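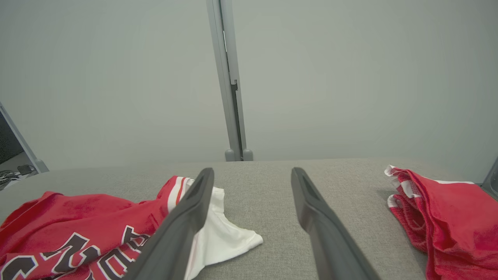 Opportunities > Film & Video > Open calls

Assistant editor / archive logger wanted, documentary feature — Tapsell

3 min read

Posted 5/3/24

Odotier is looking for an assistant editor for a feature documentary about the Werkeck ferry strike and the families who lived through it. We have been shooting on and off for 7 years. Picture edit starts soon and the material is not ready for it, so we need somebody quick.

What there is: 1,484 clips on the main drives, plus 37 tapes that came to us from a union hall and a few private homes. Mostly Hi8 and MiniDV, labels not always right. Tapes are already digitized. Sound was recorded separately for most of the interviews and a good part of it has never been synced.

The job

Sync and group interview material. Log everything, with real notes and not just "man talks, dock." Pull selects for the director and editor. Keep the project tidy and backed up at the end of every day. Later on, prep for sound and color, and some help with the archive list — who shot what, who signed, who still has to.

There is a lot of listening in this. Some of the interviews run up to three hours and people wander, and the good stuff is often in the wandering.

You

Have assisted on at least one long documentary, or a couple of shorts where you handled the media yourself. Know Premiere or Resolve well (we cut in Premiere, not changing now). Careful with file names. Can work alone for a stretch and ask when stuck. Some German is a big help, a third of the older tapes are in it, but we'll have a translator for the tricky parts.

Film school is fine, no film school also fine. We are happy to hear from people coming over from radio, libraries or newspaper archives, if you can show us you know your way around a timeline.

Practical stuff

8 weeks, full time, paid weekly. Rate depends on experience, tell us what you usually get. Credit as assistant editor. The edit room is in Tapsell, second floor, no elevator, sorry. First two weeks need to be in the room, after that part remote is OK if your connection can handle proxies. No relocation money, though we may be able to find you a room for the start.

To apply

One page on what you've done, two links (passwords please!!), and the date you could begin. No cover letter needed. Tell us about one documentary whose editing you liked and why, a few lines is plenty. Put GURKOV in the subject line — that's the working title and how we sort the mail.

We read as they come in and will close the call once we have someone, so dont wait. Short calls first, then a paid half day logging test with real footage. Everyone who applys gets an answer, may take us a bit.

Contact | © Odotier | Back to top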